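Moving my sourdough starter from Odbridge to Pramside was supposed to be the easy part! I fed it the night before, lid on loose, and off we went - 200 miles with the heater blasting. By the time we unpacked it smelled like nail polish remover and I nearly tossed the lot. 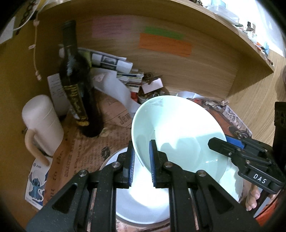
Barbara Górecki told me to keep two spoonfuls and feed it rye for a week, no peeking.

So I did (okay, I peeked). By day five it was doubling again, and Saturday's loaf had a proper crackly crust - a bit sour, but I ate half of it standing up.
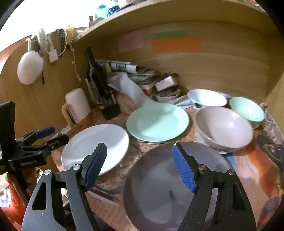 Next up: rye rolls

Same starter, 300 grams of flour, and a lot more butter.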